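First used car in the family, which checks are worth paying for?

Posted by Gladys Lukumay, 2019-05-06

Hi everybody! I'm finally replacing my old hatchback and I've fallen pretty hard for a small wagon called the Kioko. The one I like is on a dealer's lot over in Pikwood. One owner, clean interior, and it drives like a dream (I took it out twice and I'd go again tomorrow if they let me). The salesman was friendly and gave me all the time I wanted.

What I can't work out is the paperwork side. The price on the windshield didn't match the one on the worksheet. There's a documentation fee of 300 dollars, then something called a protection package, and then an extended warranty that runs for 3 years. All together the extras come to 2,058 dollars, and that's before tax!

Are any of these required? And should I get my own mechanic to look at it before I sign, or is that going to annoy them? I've never bought from a dealer before - the hatchback came from my aunt and we did the whole thing at her dining table with one pen.

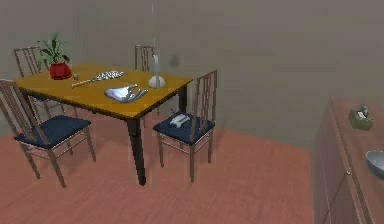 Also, if I do get an inspection, what should I ask the shop to look at? The car has new tires on the front and older ones on the back, if that means anything. I asked for the service records and got a folder with oil changes up to March and not much before that. Thanks so much, I love reading this site and I've learned a ton already.

wagonfan_deb

Oh, congratulations, the Kioko is such a fun little car! I've had mine for 5 years and I still look back at it in parking lots.

Yes, get the inspection. A good dealer hears that request all the time. Call an independent shop, tell them it's a pre-purchase inspection, and ask for it in writing. On mine I had them put it on a lift and check for leaks, rust underneath, brake wear, and any signs of body repair. Ask them to scan for stored codes too, even if no warning lights are on. If the dealer won't let the car leave the lot, find a mobile mechanic who will come out, and if they refuse that as well I'd keep shopping.

New tires only on the front wouldn't scare me. It's a front-wheel-drive car and the fronts wear faster. Do have the shop measure the back ones, though, and use that number when you talk price!

For the money part, ask for the out-the-door price on one sheet, every line listed. Then go down it and ask about each line, "Is this required by law, or is it your charge?" Tax, title and registration are going to be there no matter what. The protection package is almost always optional. Mine turned out to be a fabric spray and some door edge trim, and they dropped it as soon as I asked. The doc fee is trickier. Some states cap it, and plenty of dealers won't remove it, but they may take the same amount off the car.

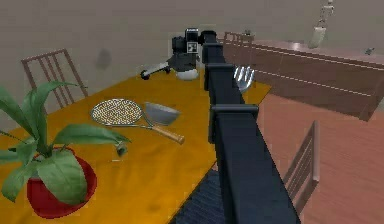
Arnodia Drivers Club - Buying and Selling Team

rusty_in_arnodia

dont buy the warranty on the day. take the contract home and read the part about what it doesnt cover

Marlowe T.

Great advice from Deb, and I'd add a few things from when I bought my Wernero pickup last year.

Get a loan quote from your bank or credit union before you go back. Even if you end up using the dealer's financing, you'll have a rate to compare, and it keeps the talk on the total price. They kept asking me what monthly payment I wanted and I just kept saying I'd like to settle the price of the truck first. It felt awkward for a minute and then it was fine!

Run a history report with the VIN as well, and compare the mileage on it with those oil change receipts. The gap before March might be nothing, as lots of people do their own oil or switch shops. If the receipts have a shop name on them, call and ask what they can tell you. Some shops won't share anything, but mine was happy to talk about the truck.

One more - check for open recalls. It's free, you only need the VIN, and recall repairs are done at no charge by a franchised dealer for that brand.

On the warranty, ask who backs it, what the deductible is, and whether any repair shop can do the work. See if any factory coverage is left on the car, too, so you don't pay twice for the same months.

Good luck Gladys, and please come back and tell us what color it is!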